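Culus > Cells > Two-arm bench > Minutes

Minutes, two-arm bench cell, 2020-07-31
Present: Jurgita Paju (chair), Divya Poduval, Casimiro Aranda, Maxence Lefèvre (minutes)
Excused: Myrtle Begay

1. Minutes of the previous meeting
Accepted with one correction: the spare finger set is stored in Butis, not in the Ko cabinet.

2. Simulated cell
Divya has updated the model of the cell. Both arms are on the far long side of the table, and the center arm is at the green cube. The yellow and red cubes and the tan square stay in the layout as agreed.

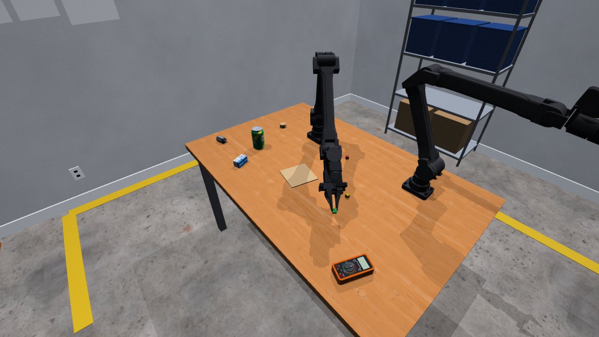 Casimiro asked: How often must we repeat the zero check of the wrist joint?
Divya answered: Every 185 hours of running, and also after each change of the fingers.

The hour counter of the center arm was read this morning at 1,945. Casimiro will write the value on the first page of the log, as the old sheet is full.

3. Gripper closing
Maxence reported that the closing force was set too high in the Madex file. It is now lowered by 15 percent. Jurgita wishes that the old value is kept in the file as a comment. Agreed.

The approach to the green cube was discussed at some length. Divya prefers to come down more slowly in the last part of the movement, and Casimiro is afraid that the cycle becomes too long. It was decided to try the slow approach for 6 days and then compare.

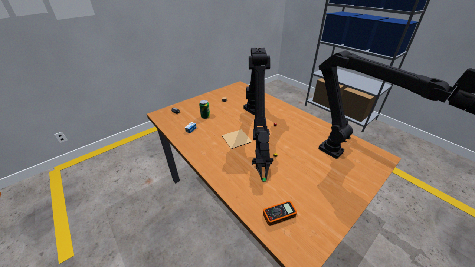

During these days no other parameter of the center arm may be changed. If a change is necessary, it must first be told to Divya by mail.

4. Base bolts
The torque of the base bolts was not checked in July. Casimiro will do it on both arms and mark the bolts with paint pen. Myrtle has the torque wrench and is asked to bring it back.

5. Other matters
The maintenance sheet still has the old name of the cell. Maxence corrects it.
Next meeting: Jurgita sends the invitation when the trial is finished.

Contact: cell office, Culus | © 2020 Culus | Back to top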